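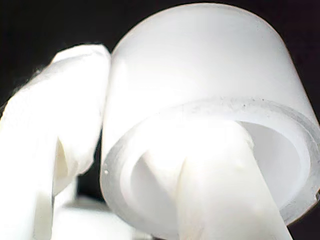 Household Guidance Notes: Care of Padded Grippers on Kitchen and Workshop Handling Arms

Issued by the Tinuncombe Home Workshop Service

These notes are intended for members who keep a small handling arm on a kitchen worktop or workshop bench. They have been revised following a fault reported in January, in which a tumbler was dropped from a padded gripper on to a tiled floor. No person was hurt. The findings are set out below, together with the steps members are asked to take at home.

What went wrong

The arm had been fitted with soft covers over both fingers and had been used with them for several weeks. On the day of the fault it was lifting items from a draining rack to a shelf. The tumbler was raised without difficulty, turned slightly on the way up, and slid out before the arm reached the shelf. The arm did not stop. It completed the movement, opened over the shelf and returned for the next item.

Mr Sang-wook Sung examined the arm at the Service's bench. The motor and the joints were in good order. He found two causes. The cover on one finger had worked loose at its base and could be moved by hand, so that the cover stayed with the tumbler while the finger moved beneath it. In addition, the drop alarm had been switched off in the settings after a number of false warnings, and had not been switched on again.

Checking the covers

Soft covers should be inspected before each session. Switch the arm off at the wall first. Take hold of each cover near the tip and attempt to slide it towards the base. A cover that moves should be removed and refitted; if it moves again, it should be replaced.

Loose fibres may be trimmed with nail scissors. They should never be pulled, as a single thread can draw a fold across the face of the finger. Members are asked not to use household glue. It sets hard, leaves a ridge, and makes the cover difficult to remove when it next needs attention.

Covers may be washed by hand in lukewarm water with a little washing-up liquid. Rinse them twice and allow them to dry flat overnight. Fabric softener must not be used on any surface that is meant to grip.

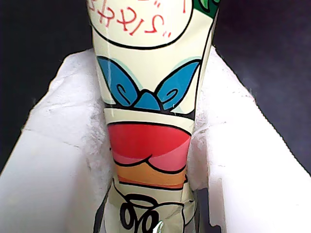 Glossy printed containers require more care than plain ones. The printed coating is smooth, and a finger that holds a matt jar securely may lose its hold on a coated one at the same setting. Tapering shapes add to the difficulty, and a cream-coloured tube with a blue bow printed across it, standing narrow end down in a white holder, is a good example of the kind of item to be treated with caution. A shape of this sort tends to slip towards its narrow end once the grip relaxes. Set the fingers to close on the wider part where this can be reached, reduce the lifting speed by half, and keep the item over the bench for the whole of its travel. Where a holder is used, make sure that it is steady before the arm is started, and that its lining does not come up with the item.

Setting the grip

Begin with the lightest setting and raise it one step at a time. Plastic cups and thin tubes should be tried empty. The Service's own limit for padded fingers is 500 grams, contents included, and members are asked to observe it even where the arm itself is able to lift more.

Hollow items may be held with one finger inside and the other outside. This is acceptable for light plastic. It should not be used for glass or glazed pottery, where the pressure falls on the rim.

After changing the setting, make nine trial lifts over a folded towel. If any one of them fails, return to the covers before altering the setting further. Mr Sung noted that the January arm had been turned up three times in a fortnight, when the loose cover was the fault throughout.

The drop alarm

The alarm must be left on. On arms using the Plolon control box, it will be found under Handling, then Warnings. Repeated false warnings are most often caused by crumbs or lint beneath the cover, and stop once the finger has been wiped.

To test the alarm, let the gripper close on a rolled tea towel, then draw the towel out from the side with a wooden spoon. The arm should halt at once and remain still until it is reset. Hands must be kept clear of the fingers throughout.
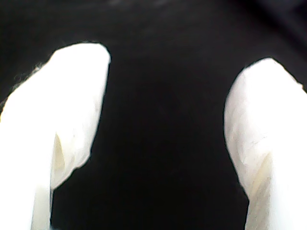

Padded gripper fingers, open, with nothing held between them.

If an item is dropped

Press the stop button before doing anything else. Do not reach beneath a moving arm to catch or recover an item. Switch off at the wall, clear any broken pieces with a dustpan, and wipe the floor with damp kitchen paper. Inspect both covers for splinters, and discard any cover in which glass is found.

Faults should be reported to Ms Jin-sol Kang at the Tinuncombe bench, giving the make of the arm, the setting in use and the item being lifted. Please bring the covers with you, unwashed, in a paper bag. Replacement covers are held in two sizes under stock number 118.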